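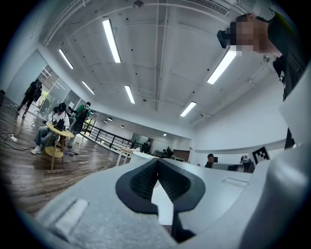 Light in a Long Room: Project Report
Course group Ciobanu, January 29, 2020

1. Why we chose this subject

Our group had to study one room and say how it could be used better. We took the long room on the ground floor of the Keraner building. It has a wood-plank floor and a white ceiling with fluorescent lights, and the beams and pipes are left open to view. Many students pass through it and few of them stay. We wanted to know if the lighting has something to do with this.

2. Method

We borrowed a simple light meter from the Akerska workshop. We measured on a grid of 40 points, always at table height, with all the lights on. Then we repeated the same points with the lights off. It took us two afternoons, because on the first one the battery of the meter was empty and we did not have another.

We also gave a short questionnaire to the people who use the room, and 34 of them returned it. Three questions were about light, one was about noise, and the last one was open.

3. What we found

Under the long fluorescent lights the meter showed close to the same value at every point, and the highest was 1,000 lux. This is more than one needs for reading. With the lights off, the lowest value was 200 lux, and we had expected much less. Our first drawing of the room had the ceiling as a flat surface, and this was a mistake. The beams hold back part of the light, so we made the drawing again with each beam in its place.

The questionnaire was harder to read than the numbers. Most people wrote that the room is bright enough, but several of them used the word "cold" - and we are not sure if they meant the color of the light or the temperature. We should have asked this in a better way.

The back of the room is different. Daylight comes in there through the glass, and small round ceiling lamps add to the long ones. People stop there to talk before they go out.

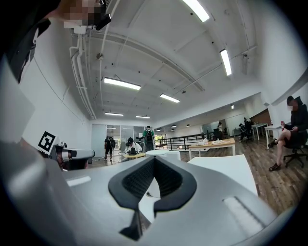
Elfriede Hamann wrote on our draft that we should not blame the lamps so quickly, and that a room without chairs in the right place will stay a corridor under any light. She asked us to try the furniture first.

We agree with a part of this. Our plan is now to put two low Bolaseck benches near the back and leave the lights as they are. After that we will switch off every second row and give out the questionnaire again, with the word "cold" explained.

4. Open points

We did not measure in the evening. The meter was also not calibrated by us, so the values are good for comparing one point with another and less good as exact numbers. The new drawing and the table with all points are in the appendix.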